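An open day at the Lotness snack works

The leaflet promised "a full look behind the curtain". I have been on enough factory tours to know what that means: a corridor, a window and a shop. Lotness managed all of those, plus a hairnet. Still, on 7th April I paid my 3 dollars and got in line with everyone else.

The tour started late in the Hisell building, where the baking is done. You stand behind glass, one floor up, and look down on ovens that were not running. Our guide said the line had been stopped for cleaning. The sign by the door said it could turn out 698 packets a minute, and I suppose I will have to take the sign's word for it.

Questions about ingredients got friendly, short answers. I asked how much of the "real fruit" in the filling was fruit and was told the recipe was a family matter. The list on the back of the packet is easier to get a straight answer from, if you bring reading glasses.

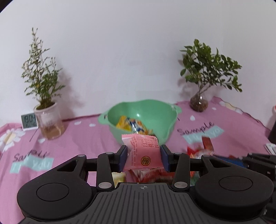

The packing hall

I had higher hopes for this part. The Rothe hall is newer, and one belt was moving, though it carried nothing for the 20 minutes we were in there. A wall panel said waste had been cut by 83 percent. Compared with what year, and measured how? The guide promised to find out and took down my email address. So far I have had two newsletters.

The tasting was better. The plain crackers were very good – crisp, salty, not greasy – and I would buy them again. The Tromon bars, which get most of the advertising, tasted mainly of sugar.
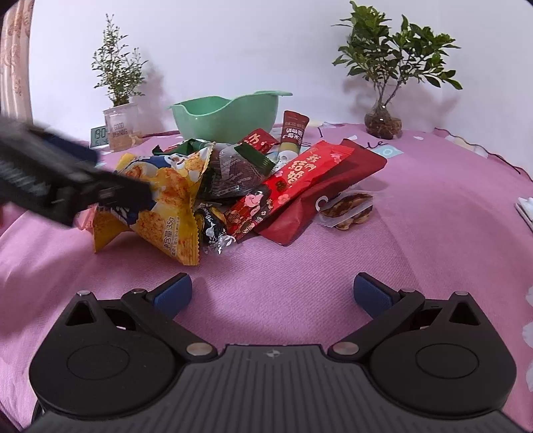

Then came the shop, which you can't avoid because the exit is on the far side of it. Prices were the same as at my supermarket, and on the big boxes a little higher. Parking is free, but there is space for about 100 cars and it was full before noon.

They are doing it again in June. If you have kids who like hairnets, go early. I'd want to see the ovens on before I paid a second time.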